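About Wellton Homes

Wellton is a small property agency for older houses in the country. We sell and let farmhouses, former schools, mill cottages and, from time to time, something bigger with a stable yard. At this moment we look after 242 homes, and most of them are older than anybody who works here.

The company was started by Anisa Menon and Arlindo Falcão in one room over the bakery in Comholm. Anisa had worked for a surveyor and Arlindo had restored houses with his father. They wanted an agency where the person who shows you the house also knows what is behind the plaster. After 18 years we still work in this way.

We are now eight people in two offices, Comholm and Ngui. Yaa Darko leads the sales, and she visits every house herself before we agree on a price. Ningsih Hartono takes care of the lettings. Sutrisno Krishnan writes our house histories — he has written nearly 300 of them, and buyers receive a printed copy together with the keys.

We do not ask for a fee to value your home, and you do not need to sign anything on the first visit. If we think that you should wait until spring, we will tell you so.
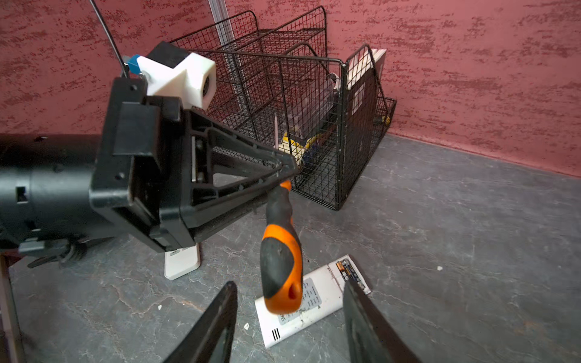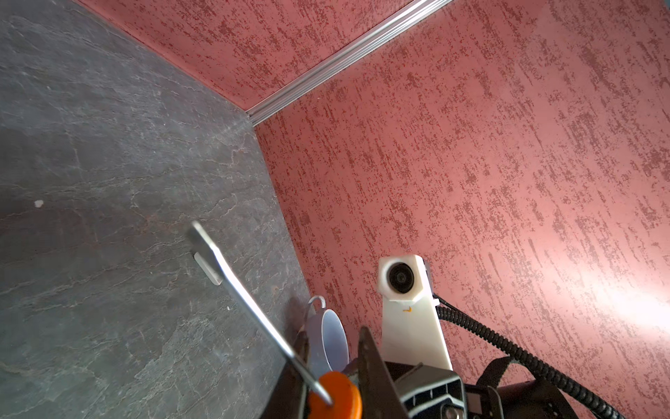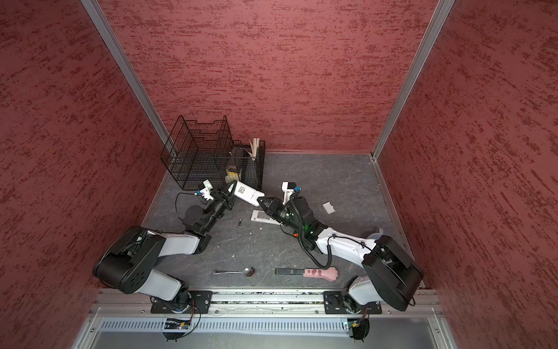 Both offices are open every day except Sunday. On Wednesday we stay until 7 p.m. for people who come after work. The Ngui office has parking behind the building, but the entrance is narrow, so with a large car it is better to use the square. For a valuation please call the office which is nearer to your house, and ask for Yaa.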